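Rirley Bathrooms – Your Questions Answered

Hello, and thank you for stopping by. We get a good many calls and emails from people who are part way through planning a bathroom, or who have just moved into a house with one they didn't choose, and the same questions come up again and again. We've gathered our answers on this page, last looked over on 24 October 2023. If yours isn't covered, do ring the showroom. We like a chat, and there is usually somebody near the phone with a cup of tea.

Choosing a toilet

What is the difference between close-coupled, back-to-wall and wall-hung?

A close-coupled toilet is the one most of us grew up with, where the tank (or cistern, if you prefer) sits straight on the back of the pan and everything is on show. A back-to-wall toilet hides the tank behind a panel or inside a piece of furniture, so you only see the pan. A wall-hung toilet goes one step further and is held up by a metal frame in the wall, leaving the floor clear underneath. The mop goes straight under, and customers who have had one rarely go back.

Close-coupled is generally the kindest on the purse and by far the simplest to mend. If you are happy with the look of it, please don't let anyone talk you out of it, us included.

How much room do I need?

Measure from the finished wall to the front of the pan, and then think about your knees. We like to see 500 mm or more of clear floor in front, and a little extra if the door opens inwards. Older houses can be awkward, and we have fitted some very snug cloakrooms in our time, so don't despair if your tape measure gives you bad news. Send us a sketch (the back of an envelope is fine) and we'll tell you what will go in.

Can I keep things on top of the tank?

Of course you can, and most people do. Our only advice is to keep it to light things with a flat base, and to leave the lid easy to lift. Should the fill valve ever start hissing in the middle of the night, you'll be glad not to be moving a whole collection of bits and bobs in your dressing gown. Anything heavy or made of glass is better on a shelf, as a ceramic lid will crack if it is knocked hard enough, and a matching lid for an older model can be very difficult to find.
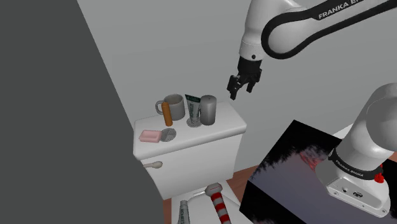 Colours and finishes

Will a plain light grey wall look cold?

It can do in a north-facing room, but it depends a great deal on the grey. Take a sample home, paint a good big patch and look at it in the morning and again with the lights on. Greys with a drop of yellow or brown in them are friendlier than the bluish ones. Towels help as well, and so does a warmer light bulb, which costs next to nothing and can be changed back if you don't care for it.

Do you sell the Karketia tiles in small amounts?

Yes, we do. Karketia wall tiles come in boxes, but we are happy to split a box if you only need a few for a splashback. We do ask that you buy your spares at the same time. Each batch comes out of the kiln a slightly different shade, and a tile bought two years later may not match the ones you have, however carefully we look.

Is dark flooring hard to keep clean?

I'm afraid it does show talcum powder and limescale more than a mid-tone floor would. A soft broom every couple of days and a quick wipe with a barely damp cloth will keep it respectable. Please stay away from vinegar if you have natural stone, because it eats into the surface and the dull marks won't polish out at home.

Delivery and fitting

How long will my order take?

Anything in stock can be with you within the week. The Flotimier basins are made to order and the present wait is 46 days, which I know feels like a long time when you are brushing your teeth at the kitchen sink. We strongly suggest you don't book a fitter, or let anyone rip out the old suite, until everything has arrived and you have opened the boxes and had a proper look.

Do you charge for delivery?

Delivery is free on orders over £543. It's a funny sort of figure, we know, and it came out of a long evening with the van costs and a calculator. Below that, we'll quote you when you order.

Can you recommend a fitter?

We keep a list of local fitters whose work we have seen for ourselves, and we'll happily pass it on. Your agreement would be with them directly, so do ask for a written quote and have a look at a finished job if you can.

Returns and repairs

What if I change my mind?

You have 90 days to bring back anything unused and in its box, with the receipt. Made-to-order pieces and cut worktops can't come back, I'm sorry to say, unless there is a fault with them.

My Tian soft-close seat has started to slam. Is it broken?

Very likely it's the hinge dampers, which do wear out in time. On the Tian seats they are sold as a pair and simply push into place – no tools needed. Bring the old ones in with you if you can, as there are two sizes and they look very alike.

Who should I speak to about a fault?

Ask for Hongmei Jia, who looks after all our repairs and spare parts. A photo and your order number will speed things along. She is away for part of February each year, and during that time your message will go to the main showroom desk, where we'll do our best to help or find out who can.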